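Search tips... Go

Kitchen > Robot helpers > Teaching by demonstration

Teaching an arm to clear the table: what works for us

Start with one object and one place to put it. I know, you want the whole table tidied on day one! So did I, and I ended up with 419 recordings of me changing my mind halfway. Pick the plate, pick the toy, and do the same move until it feels dull.

Go slowly on the controller, then let go of the sticks for a moment before you close the fingers. That little pause is gold (thanks to Boonsong Siriwan at Biver for this one). Come straight down over the plate, lower, open, lift away. If you fumble a grasp, try again in the same take; a good recovery is well worth keeping. 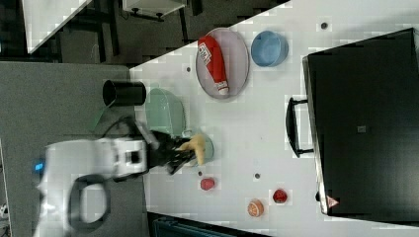 Should I guide the arm by hand or use a remote?

Use your hands for the first few goes, to learn how the joints like to bend, then switch to the remote so your sleeves stay out of the camera's view.

Move things between takes! Slide the plate a hand's width, turn the toy, swap a bowl for a bottle. We shuffle after every 3 takes and my second set, 528 of them, taught the arm far more than the first.

Wipe the gripper pads before you begin, and tape a bit of non-slip liner under light plates. Stop after 2 hours at most, because tired thumbs make jerky demos and the arm will copy every wobble.

Ryszard Rutkowska, 21/06/2026

Filed under: Play food, Remote control, Tabletop tasks

© Skatetstead Kitchen Notes | Contact | Back to top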